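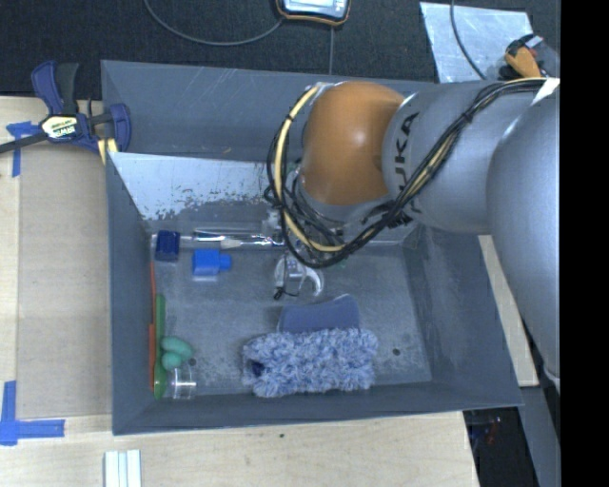
**Sponges and dusters in one bin?**

**Radebe_U** – March 2023
I am sorting the cleaning things at home. Until now everything goes in one big grey bin, also small blocks and plastic bits. Is it bad to keep a fluffy duster together with sponges?

**ntuli.nokuthula**
I would not do it. The duster takes up every crumb from the floor of the bin. Mine hangs on a hook.

**skorke214**
I disagree. One bin is quick and you always know where to look. Shake the duster outside before you use it, finished.

**ntuli.nokuthula**
Quick, yes, but a sponge that is still damp will make the duster smell. I lost two in this way.

**Radebe_U**
My sponges dry on the window first, so maybe this is less of a problem. But the crumbs are true – I will try a hook for the duster and leave the rest.

**skorke214**
Fine, but wipe the bin also. Mine was terrible in the corners.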